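Trarnonel Home Breath Analyzer: Six Weeks of Hydrogen and Methane Readings

Reviewed by Aldo Russo
5 Mar 2023

The Trarnonel is a handheld breath analyzer for people who have been told they have bloating, gas or irregular bowel habits linked to poorly absorbed carbohydrates. It measures hydrogen and methane in exhaled air and sends the values to a phone app. I used it daily for six weeks, alongside a written food log, and compared it with a set of collected breath samples sent to a lab.

What it measures

When sugars such as lactose or fructose are not absorbed in the small intestine, bacteria further along ferment them. Part of the gas produced enters the blood and leaves through the lungs. A rise over the fasting value after a test drink suggests that the sugar was not absorbed. It does not show why. The maker states this on page 2 of the manual, in the same type size as everything else, and the app repeats it before the first test.

Setup

Pairing took one attempt on one phone and four on another. The sensor needs a warm-up of three minutes, during which the display shows a countdown. The mouthpiece clicks in and has a one-way valve. Breath must be held for ten seconds and then released evenly. If flow is too weak the unit rejects the sample and asks for another. In the first week it rejected many of mine. By the third week it rejected almost none. 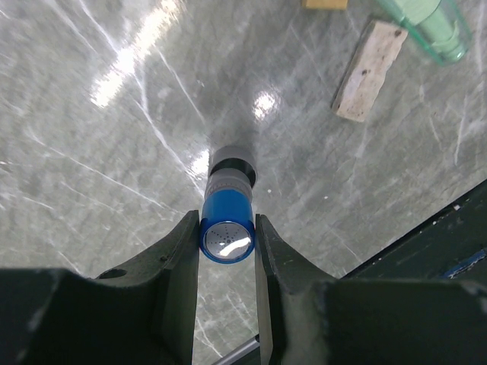

Fasting values should be low, and getting them low takes preparation. I followed the usual plan of plain rice and chicken the evening before, then nothing but water for twelve hours. On mornings when I skipped the plan, the starting hydrogen value was high enough that the app refused to begin a timed test. I consider that correct behavior. An older device I reviewed, the Hao, would start regardless and draw a curve that meant very little.

Accuracy

I ran four timed lactose tests, with readings every 20 minutes for three hours. During two of them I also filled collection bags for the lab. Hydrogen tracked the lab values closely through the first half of each test. At the upper end the Trarnonel read low. The highest lab value was 106 ppm, and the handheld gave 91 for the same time point. Either number is far past the usual cutoff for a positive test, so the result would be read the same way.

Methane was weaker. The handheld moved in steps of two or three ppm, and two samples taken a minute apart could differ by four. For someone whose main complaint is constipation, where methane is the gas of interest, I would not rely on a single reading. An average of three is more stable, but the app has no function for averaging. I did it on paper.

App and records

The app stores 500 readings and then overwrites the oldest. With daily use after each meal, that limit arrives sooner than expected. I had logged 403 by the end of the review. Export is a plain spreadsheet file with time, both gas values and a flow score. Food notes do not export, an odd omission, as the notes are what a dietitian will ask for.

The food scoring feature assigns a number to each meal from the reading taken afterward. I turned it off in week two. Gas from a meal can appear several hours later, and a score taken at a fixed time may belong to the meal before.

Maintenance

Mouthpieces should be rinsed after use and replaced monthly. The sensor is rated for one year. Replacement means mailing the unit back, with a stated turnaround of ten working days.

Barbara Ostrowski used the same unit for two weeks under the same diet plan. Her rejection rate was lower than mine from the start, and she found the flow indicator too dim to read outdoors.
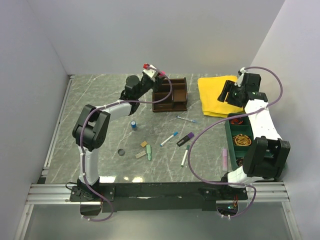

Yufang Dong wrote in to disagree on methane: her own unit had settled after a month, and repeat samples now came within one ppm of each other, provided she waited five minutes between breaths. She also pointed out that antibiotics can suppress the readings for weeks, and asked for that to be stated more clearly in the app.

I repeated the methane check with the longer wait. The spread narrowed to two ppm. The manual gives no minimum interval, and it should. The note on antibiotics is present, but only in the help pages.

Verdict

Suitable for tracking hydrogen at home after a diagnosis has been made in a clinic. Less suitable for methane. Anyone with weight loss, bleeding or pain at night should see a doctor before buying this or any similar device.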